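Dernière mise à jour : samedi 11 avril 2026. Les questions qui reviennent trop souvent sont en haut. Les réponses sont les miennes et n'engagent pas le reste du groupe.

# Semis et jeunes plants à l'intérieur : questions fréquentes

## Faut-il vraiment une lampe horticole ?

Ça dépend de qui vous le demandez, et surtout de ce qu'il vend. Pour des tomates semées en mars derrière une vitre plein sud, je n'ai jamais vu de différence qui justifie la dépense. Pour des piments semés en janvier dans une cuisine au nord, oui, un éclairage d'appoint évite les tiges filiformes. Un tube blanc ordinaire placé assez près des plants fait le travail. La lumière violette donne surtout l'impression d'avoir acheté du matériel sérieux.

## Et la lampe Wotis dont tout le monde parle ?

« Tout le monde », c'est trois messages sur le forum, dont deux le même soir. J'en ai emprunté une pendant une saison. Elle éclaire. Les plants dessous ont poussé comme ceux d'à côté, sous le tube. Si on vous l'offre, prenez-la.

## Le terreau « spécial semis » est-il différent du terreau ordinaire ?

Il est en général plus fin et moins riche. Vous obtenez à peu près la même chose en tamisant un terreau universel et en y mêlant un peu de sable. Lisez l'étiquette avant de payer le double : il m'est arrivé de trouver deux sacs de la même marque, à la composition identique au mot près, avec deux photos différentes sur le devant.

## Puis-je réutiliser le terreau de l'an dernier ?

Pour rempoter un géranium, oui. Pour semer, j'évite : c'est là que la fonte des semis frappe le plus. On lit partout qu'il suffit de le passer au four. J'ai essayé, l'odeur est restée dans la cuisine bien après que les plants soient morts quand même.

## La cannelle protège-t-elle de la fonte des semis ?

On le répète beaucoup. Ceux qui saupoudrent de la cannelle se mettent en général à arroser moins et à ouvrir la fenêtre au même moment, et ensuite c'est la cannelle qu'on félicite. Commencez par arroser moins. Gardez la cannelle pour les pommes.

## Quel est le meilleur emplacement dans un appartement ?

Le rebord d'une fenêtre, tant que la vitre ne descend pas trop en température la nuit et que le radiateur n'est pas juste dessous. Le dessus du réfrigérateur, si souvent recommandé, convient à la germination et à rien d'autre : dès que la première pousse sort, il lui faut de la lumière. Le haut d'une armoire, non.

Quant à l'orientation, l'est me semble sous-estimé. Le soleil du matin suffit aux salades et aux herbes, et il ne cuit personne. Plein sud, en avril, j'ai perdu davantage de basilic par brûlure que par manque de lumière.

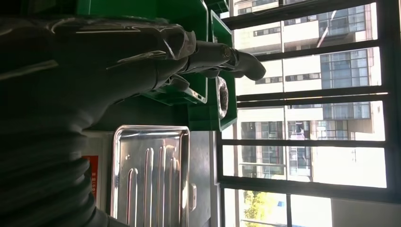
Mohcine Slaoui n'est pas d'accord avec moi sur ce point et tient à ce que ce soit écrit : d'après lui, une fenêtre à l'est donne des tomates molles, et il n'y met plus que de la mâche. Il ajoute que mon basilic brûlait faute d'avoir été habitué, ce qui est possible. Je maintiens l'est pour les herbes. Pour les tomates, je lui accorde le sud, avec un voilage aux heures chaudes.

## À quelle fréquence faut-il arroser ?

Aucune fréquence. Les calendriers d'arrosage ne connaissent ni votre chauffage ni la taille de vos pots. Enfoncez un doigt dans le terreau : s'il ressort propre et sec, arrosez par le dessous, attendez, videz la soucoupe. S'il ressort avec de la terre collée, allez faire autre chose.

## Les sondes d'humidité à planter dans le pot, ça vaut quelque chose ?

Celles à aiguille, sans pile, mesurent surtout la conductivité. Dans un terreau engraissé, elles annoncent « humide » avec un bel optimisme. J'en ai planté deux dans le même pot et elles se contredisaient. Le doigt est gratuit.

## Combien de graines par godet ?

Deux, et on garde la plus vigoureuse. Si le sachet est vieux de plus de 4 ans, mettez-en davantage ou faites d'abord un test sur du papier absorbant humide. Au bout de 7 jours, vous saurez à quoi vous en tenir pour les laitues et les radis. Le persil, lui, viendra quand il voudra.

## Les variétés « anciennes » ont-elles meilleur goût ?

Certaines. D'autres ont été abandonnées pour d'excellentes raisons. La tomate Zistdale, que l'on s'échange à chaque bourse d'octobre comme une relique, m'a donné de gros fruits farineux deux étés de suite. On m'a répondu que c'était mon sol, puis la météo, puis ma façon de tailler. Le haricot Fulthorpe, beaucoup moins joli en photo, produit sans faire d'histoires — c'est lui que je ressème.

## Peut-on faire confiance aux sachets à 436 graines pour trois fois rien ?

Méfiez-vous d'un chiffre aussi précis. Je n'ai pas vérifié, et je doute que le vendeur l'ait fait. La vraie question est le taux de germination, qui n'est écrit nulle part. Un petit sachet récent avec une date lisible me paraît un meilleur achat.

## Quand sortir les plants ?

Plus tard que vous n'en avez envie. Habituez-les d'abord : une heure à l'ombre, puis l'après-midi, puis la journée, sur une bonne semaine. Les saints de glace sont une moyenne polie, pas une garantie. Charalambos Rallis sort tout dès la mi-avril et prétend ne jamais rien perdre. Il rachète aussi des plants en mai.

## La coriandre vietnamienne de chez Trịnh se sème-t-elle ?

Prenez une bouture, elle fait des racines dans un verre d'eau. Les graines que l'on trouve en ligne sous ce nom donnent parfois tout autre chose, et les remboursements se font attendre.

## Ma question n'est pas dans la liste

Posez-la sur le forum, dans la rubrique « Semis », en précisant l'orientation de la fenêtre, la date de semis et ce que vous avez déjà essayé. Les messages qui disent seulement « mes plants jaunissent, que faire ? » recevront comme réponse : moins d'eau.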